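Rurberg Associados: gestão de sócios, quotas e eventos para associações profissionais

Versão 8 | Ficha de produto atualizada em 2018-10-29

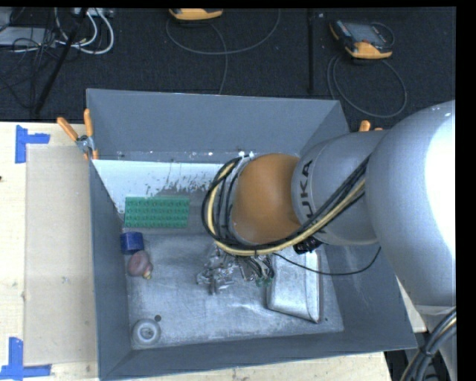
O Rurberg Associados é uma aplicação web para associações, ordens e sociedades científicas que ainda gerem os sócios em folhas de cálculo. Reúne num só lugar a ficha de cada sócio, o pagamento de quotas, a inscrição em eventos e a comunicação com os membros. Funciona no navegador e não exige instalação nos computadores da secretaria.

Ficha de sócio
Cada sócio tem uma ficha com dados de contacto, categoria, secção regional, histórico de quotas e presenças em eventos. Os campos podem ser alterados pela secretaria sem recorrer a programação. O próprio sócio atualiza a morada, o telefone e os dados de faturação na área reservada, e as alterações ficam registadas com data e hora. Os campos marcados como sensíveis só mudam depois de aprovados pela secretaria.

Quotas e renovações
A aplicação emite os avisos de renovação na data definida pela associação. Pode enviar até 7 avisos por sócio, com textos diferentes. São aceites referência multibanco, cartão e débito direto. Quando o pagamento é confirmado, o recibo segue por correio eletrónico e a ficha passa a "regularizada". Os pagamentos parciais ficam em conta corrente. As quotas em atraso podem ser exportadas por categoria ou por secção.

Congressos e formação
O módulo de eventos inclui página de inscrição, preços por categoria e por data, lista de espera, emissão de certificados e crachás com código de leitura. A submissão de resumos é um módulo à parte (ver Opções). Um sócio com a quota em dia vê automaticamente o preço de sócio; os restantes veem o preço normal e uma ligação para a renovação.

Diretório
O diretório pode ser público, visível só para sócios ou misto. Cada pessoa escolhe o que mostra. A pesquisa faz-se por nome, localidade e especialidade.

Migração de dados
Aceitamos ficheiros CSV e Excel, e também cópias de bases Access. A importação é feita primeiro num ambiente de testes, onde a associação confere os registos. Na migração da associação Breathnach, com 363 sócios ativos, foram detetadas fichas duplicadas que a secretaria juntou antes da passagem a produção. Dymphna Dunne, responsável pela secretaria, pediu então um ecrã para comparar duas fichas lado a lado. Esse ecrã faz hoje parte da versão base.

Opções
Submissão e revisão de resumos
Votação eletrónica para assembleias gerais
Ligação ao programa de contabilidade Privberg
Aplicação de leitura de crachás para Android e iOS
Segunda língua na área reservada (inglês, espanhol ou francês)

Requisitos
Versão recente de Chrome, Firefox, Edge ou Safari. Para os avisos saírem com o endereço da associação é preciso acesso à configuração DNS do domínio. O alojamento está incluído na licença anual, com cópias de segurança diárias.

Perfis de acesso
A licença base inclui 9 utilizadores de secretaria. Os perfis disponíveis são administrador, secretaria, tesouraria, eventos e consulta. Os sócios não contam como utilizadores.

Apoio
O apoio por telefone e correio eletrónico funciona nos dias úteis, das 9h às 18h. A formação inicial são duas sessões à distância, dadas por Kenna Lamont ou Veronika Antal. As sessões presenciais são orçamentadas à parte, com deslocação.

A próxima atualização está prevista para fevereiro e traz a faturação a entidades, para os casos em que um hospital ou empresa paga as quotas de vários sócios. Os clientes com licença ativa recebem-na sem custo adicional.

Pedidos de demonstração e orçamento: Orla Gilmartin, departamento comercial. Indique no pedido o número de sócios, as categorias de quota e o programa que usa atualmente.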